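28 Dec 2018
Dye bench, Pimlow building

OK so the madder pots. I finally got a whole stretch of quiet with most of the building gone for the holidays and I used it to run the fade strips I've been putting off since April. Writing this up now while my fingers are still orange.

Starting point, for anyone picking this up cold: the Gerlach recipe calls for an alum mordant, overnight soak, then madder at a low simmer and never above it. We've been getting brick one week and a sad salmon the next, same cotton, same jar of root. I blamed the root. Faditz swear their stuff is all one harvest, so then I blamed the scale, and I was at least partly right! It was reading 2 grams heavy on everything (checked with the brass weights from the drawer). On a big batch who cares, on a test skein that's a lot of alum you think you put in and didn't.

So: re-zeroed the scale, weighed everything again, and cut 156 little strips. Yes, my hand hurts. Half in tap water, half in the rainwater from the barrel out back, which I strained through an old pillowcase because it had leaves in it.

Tap water wins, and by a mile. Our water is hard and madder loves the chalk. The rainwater strips came out a kind of tired peach that I wouldn't put on anything, though one of them next to gray wool looked sort of great and I've pinned it up over the sink. Please leave it there.

Temperature was the other thing. I sat with the thermometer for the first pot and held it at 51 for an hour before letting it creep up, and that's the nicest red I've had off this bench. Second pot I got bored, went for a sandwich, came back to a rolling boil and brown. Pretty brown, mind you (chestnut?), but it's the boil pulling the yellows and browns out of the root, same as the book says. Strips from that pot are in the envelope marked OOPS.

Lightbox: 2760 minutes on the counter so far, and the alum-only strips are holding up better than the ones I dipped in iron. Didn't expect that. I'd like to run it again before I believe it, with a fresh iron jar, as the one on the shelf has gone cloudy.

Side thought, print stuff. I keep wanting to try a blotchy resist with the madder, big patches of three or four strengths of the same red with something very dark at the edges. Camo, basically, but pink. Flour paste might do it if it doesn't crack. The way the dark bits sit against the pale ones is what I'd be after, and overlapping them so there's no clear background color. 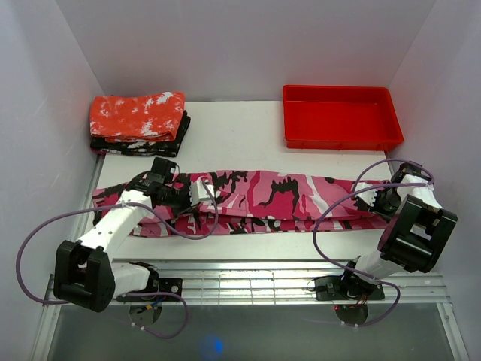
Pink camo cloth, folded lengthwise. Note the black next to the pinks.

For madder I'd get nowhere near that black without a ton of iron, and then we're back to the fading question. Maybe logwood over the top? Ukby had logwood chips on the last price list, need to look.

To do:
Order alum, we're down to the bottom of the tub.
New iron jar, and label it this time.
Flour paste test on scrap cotton, thick and thin.
Second lightbox run, alum vs iron.
Scrub the big pot. There's a ring in it and I'm pretty sure it's mine.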